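Week 9 handout: the Arkwood simulation kit
Unit convenor: Fanni Pálfi

We are looking at Arkwood as a product you might be asked to buy, so read the Clekent data sheet before the tute. The teaching licence is $600 a year and covers 2 seats. Extra seats are $85 each. It includes the arm model, the gripper model and a wrist view, but no force sensing - that is a separate module.

Points to check in any trial:
Does the licence cover student laptops?
Can lights be moved or switched off one at a time?
Are contact settings saved with the scene file?

Kelechi Ogundipe's review notes are in the unit folder. He liked the scene editor and marked the kit down for its documentation.
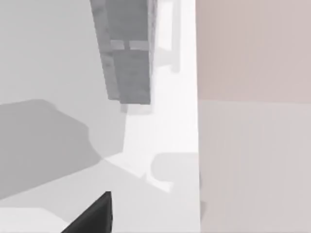
Lighting is the part of Arkwood most buyers skip over. A vision model trained on flat, even light will often struggle in a real workshop, so the renderer has to give you hard cases. With only the dark tip of one finger in view, the wrist render has a large dark shadow on the left and a nearly white strip up the middle. Note how you would segment the grey block against that, and bring your answer to Deming Tang's lab.

Reading: Nyberg, course notes, p. 213.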